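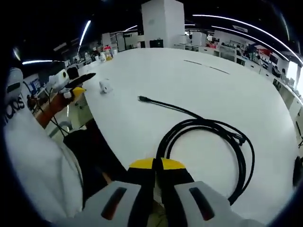 Kika Hand-Held Demonstration Kit: Frequently Asked Questions

What counts as one demonstration?
One complete attempt at the task, from the start position to release. For cable tasks this means the cable lying on the table at the start and in its target position at the end. Stop recording before resetting the table.

How many demonstrations does a task need?
We ask for 125 on a single rigid object and 275 on anything that bends, such as cables, cloth or tubing. Cable tasks need more because the starting shape is never the same twice.

Should I coil the cable the same way each time?
No. Vary the number of loops, the direction of the free end and the position on the table. Change the start layout at least every 7 recordings.

Can I use both grippers?
Yes, if the task is registered as two-handed. Both units must be paired to the same session before the first recording. If one drops out, discard the recording and pair again.

How fast should I move?
Slower than you would by hand. Fast wrist turns blur the camera view and break tracking. Pause briefly before closing the fingers on a connector.

Where do I grip a connector?
On the housing, with the pads flat against its sides. Do not lift a connector by the strand behind it – the grip slips and the policy learns the slip.

Is remote control better than hand-held recording?
It depends on the task. Remote control through Minja records the arm's own joint positions, so nothing has to be converted. Hand-held recording is faster and can be done at any table. Plug insertion is currently accepted from either source.

What happens to failed attempts?
Mark them as failed and upload them. Do not delete them on the device. A recovery within the same attempt – a dropped plug picked up again, for instance – is still a success.

My upload to Rumivton stops partway. What now?
Restart it from the session page. After 3 failed tries, send the session log to Iestyn Mathias at the Brarville office.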